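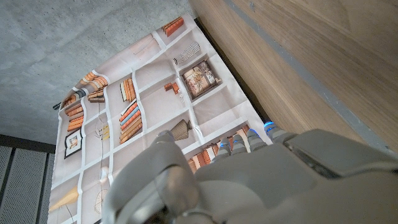 The cup was never the problem. Cups are easy to blame, being clear and light and a nuisance for any robot, so when the two-armed machine at Gresley began closing its hand on thin air, everyone blamed the cup.

It missed 7 times in one morning. Then stopped missing. Then missed again after lunch, always the right arm, always a little short.

Skorkano, who supply the control software, asked for the logs. 3000 lines of them, and not one error. As far as the machine knew, every grip had gone to plan. That was the part that worried people – a robot that stops and complains is a bore, but one that carries on is a hazard. Gresley's rule is that no one reaches over the table while the arms have power. After that morning the rule got a lot stricter.

First they changed the settings. No good. Then the hand was swapped for a spare, which cost most of a week and changed nothing at all.

The real fault was in the cable. Each arm has a thick black one running back from the wrist, and the right hand one had been tied a bit too short during a tidy-up. At full stretch it tugged at its connector, the hand's position reading froze for 400 milliseconds, and the software filled the gap with a guess. Usualy a good guess. Close in, with slack to spare, no trouble whatever.

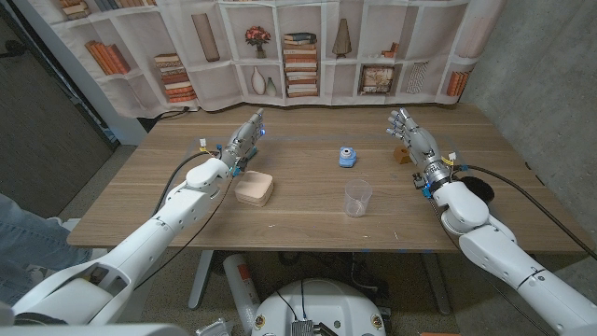

What changed

Longer cables, for a start. Both sides. A fresh reading every time or the arm halts, no guessing allowed, and the cut-off is now 200 milliseconds. Vincze, the firm that looks after the wiring, wants a pull test before every shift as well. Gresley agreed to that one on March 18, 2024, with some grumbling, as it eats into the morning.

The work itself is dull to look at. Toy camera, block, bowl, cup, pick it up, put it down, in front of a cloth printed with bookshelves.

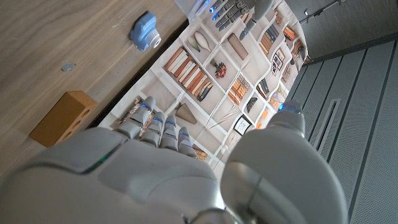
And the arms now halt more than they used to, a lot more in the first few days, mostly for gaps so short that the old version would of sailed through them. Skorkano say a looser limit may come in April. Gresley would sooner leave it. Skukska, a smaller outfit running the same software, has already asked for the strict version and is checking its own cable ties this week.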